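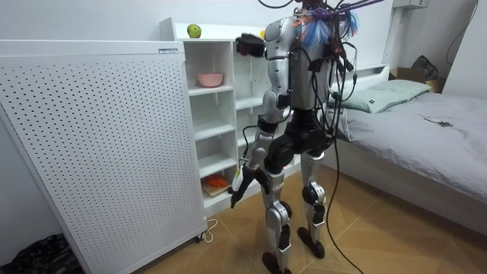
Ticket 937 – Open shelving unit, white
Product: Madura open shelf unit
Status: Closed
Opened: 30 Nov 2021

Customer wrote:

Hello there, and thank you in advance for reading all of this, I know I go on a bit. I bought the white Madura unit for our small bedroom and I love how it looks, but it has started to tip toward me at the top. If I put one finger on the upper edge I can rock it. The floor is wood and fairly old, and it slopes away from the wall, though I never noticed until I had something tall standing on it. One of the middle shelves has also started to dip in the center. I had a row of hardback cookbooks on it (we have no room for them in the kitchen, so please don't laugh) and I have taken them off for now.

I did build it myself, following the booklet, and I had one bag of little metal pins left over at the end. I assumed they were spares. Were they spares?

Reply from Prumach Home Support:

Hello, and please never apologize for a long message, the details save us all a lot of back and forth! I'm afraid the pins were probably not spares. The Madura comes with one small bag of cam pins for the frame and a second bag of shelf pins, and the two look very much alike. If a shelf is sitting on two pins and not four it will feel fine for a week or so and then begin to dip.

Could you try the following, in this order?

1. Take everything off the unit, the top included.
2. Slide out the shelf that dips and count the pins under it. There should be four.
3. Check the other shelves the same way while you are at it.
4. Turn the dipped shelf over before you put it back. A slight bend will usually settle out by itself.
5. Lay a level on the top, front to back, and tell us which way the bubble goes.

Please leave the cookbooks off until we have sorted out the tipping.

Customer wrote:

Two pins! You were quite right. Two under that shelf and two under the one below it, so I have used up nearly the whole bag and feel rather silly. The shelf is flipped and already looks better. The bubble goes toward the wall, so the front is low, just as I thought.

Reply from Prumach Home Support:

Wonderful, that is the easy half done. For the slope, slip the thin plastic shims (part 258, in the bag with the wall bracket) under the front edge, one at each corner, until the bubble sits in the middle. Then fix the bracket to the wall. We do ask everyone to use it, even on a perfectly flat floor – a tall narrow unit can come forward if somebody pulls on the top. If your wall is plasterboard, use anchors made for it and not the plain screws.

If there are no shims in the bag, let me know and I will mail you a set. There is no charge.

Customer wrote:

Shims were there, bracket is up, and it doesn't budge now, even when I lean on it. It took me 19 minutes, most of it looking for the drill. The cookbooks are going on the bottom from now on. Thank you so much for your patience with me!

Internal note: second ticket about the two pin bags being mixed up. Asked for the bags to be labeled in the next printing of the booklet, due in March. Closing.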